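This site uses cookies to keep you logged in to the archive. By carrying on you accept this. OK / Settings

Subject: Re: [litthorpe-flood] renewals - excess gone up again??
Sep 4, 2024

Quick one before I go out, sorry for typos.

> Has anyone else on the low side of Litthorpe had their
> renewal from Liment yet? Ours came this morning. Premium
> up by £306 which I was braced for, but the flood excess
> has gone from £1,000 to £4,000 and it's not on the front
> page, it's on the second sheet under "changes to your
> cover". We have never claimed. The July water stopped at
> the gate. I rang and was told it's done on postcode and
> there is nothing they can do. Is it worth going
> through a broker or are they all reading off the same
> map? Also do the flood boards on the doors count for
> anything, as we paid enough for them.

Yes, same here. Same wording too, "nothing we can do". Not true in my case, there was something, took three calls.

What I did, in case it saves you some time:

Rang Liment and asked which flood data they had used for our address. First person didn't know what I meant. Second person said it was the river map. Third person (asked to be put through to underwriting, they will do it if you ask twice) said it was river plus surface water, and that they had us down as having a cellar. We have no cellar. Never have. There is a coal hole at the side which was bricked up before we came, and I think somebody years ago ticked a box.

Got that taken off, and the excess came down to £2,500. Still silly, but better than £4,000. Premium went up £61 on last year in the end, I can live with that. 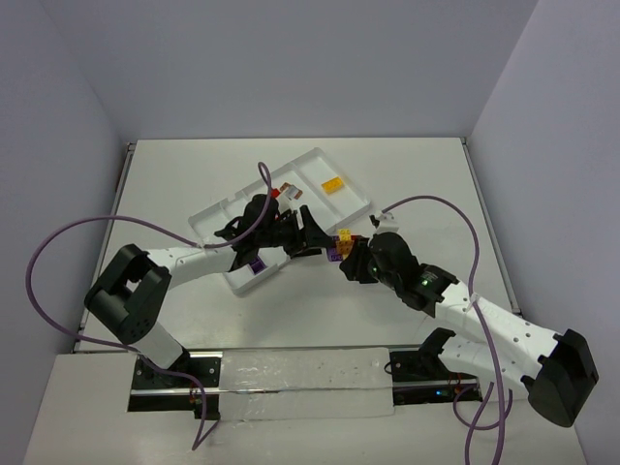 Two arms over the white table, left gripper above the tray.

So first thing: ask them to read out everything they hold on the house. Cellar, floor height, distance to water, previous claims. Get them to read it, don't let them summarise. Write it down with the time of the call.

Second, the boards. Liment said they "note" them. Means nothing, no discount. Bahrami did ask about them properly when I got a quote - wanted the certificate from the fitter, photos of each one in place and whether the air bricks were done too. Their quote was £429 with a £1,500 excess, but that was buildings only and they wouldn't cover the outbuildings or fences at all. We have a shed full of tools so I didn't go for it in the end. You might be fine with it if you've only got the one garage. Check if it's attached or not, they treat it differently and it's burried in the definitions.

Third, broker. I used the one in Dellar, above the shoe repair place. No fee unless you take the policy. They are not all reading off the same map, or at least they don't all read it the same way. He got five quotes back and the dearest was more than double the cheapest. Takes a while though, so don't leave it till the week before. Ask Liment when your current cover ends, the exact hour, ours was midnight at the START of the date and not the end of it. Nearly got caught.

On the July water. You said it stopped at the gate. When they ask "has the property ever flooded" - read the question carefully. Some say property, some say home, some say "land belonging to the home". The last one would catch you if it got past the gatepost even by a foot, and I'd much rather you told them than have it come back on you if you claim. I put "water on the lane, none on our land" and sent a photo with it. Keep any photos you took, also the ones from other people with the lane in.

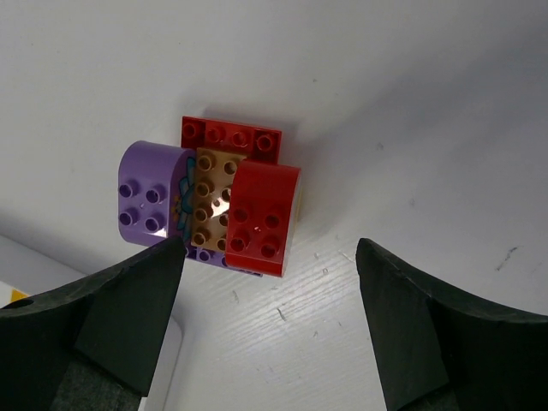 Red, purple and tan bricks from above.

Things I don't know, if anybody else does please shout:

- whether cancelling the automatic renewal affects the legal cover add-on. Liment gave me two different answers
- if the tenants on the Dellar road can get contents on its own with flood in. One neighbour was refused outright, another got it no bother, same row
- whether work on the culvert, if it ever happens, gets onto the maps in less than a couple of years

Don't let the old policy lapse while you argue. I know it's tempting. A gap is another question on the form and then you are explaining it for ever.

Oh and the £306, ask for that split out. Mine had home emergency added back in after I'd taken it off last year. Easy to miss - it was on as "included benefits" but it wasn't free, I was paying for it monthly.

Could people reply on list please and not just to me, I've had four off-list asking the same thing and I cant keep up. If you're comparing excesses put buildings and contents separatly, some of the figures going about are the two added together.

Can dig out the letter I sent to underwriting if it's any use. It's short. Will look tonight.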